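Drawer cabinets for the workshop: worth it?

Irena Tomaszewski has talked us into trying a gray metal cabinet in the gap between the black workbenches. Three drawers, and supposedly an end to clutter. I have my doubts. The last "storage solution" was the Coldale shelving in May, and that filled up with junk inside a month.
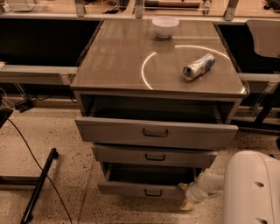 My main worry is the top. Any flat surface at that height collects crushed cans and stray bowls, however many drawers sit under it. Wilson Bermúdez wants to order more at $108 each. I'd like to see these drawers used first, and pushed shut afterward. Objections to Bożena Witkowska before the next order goes in, please.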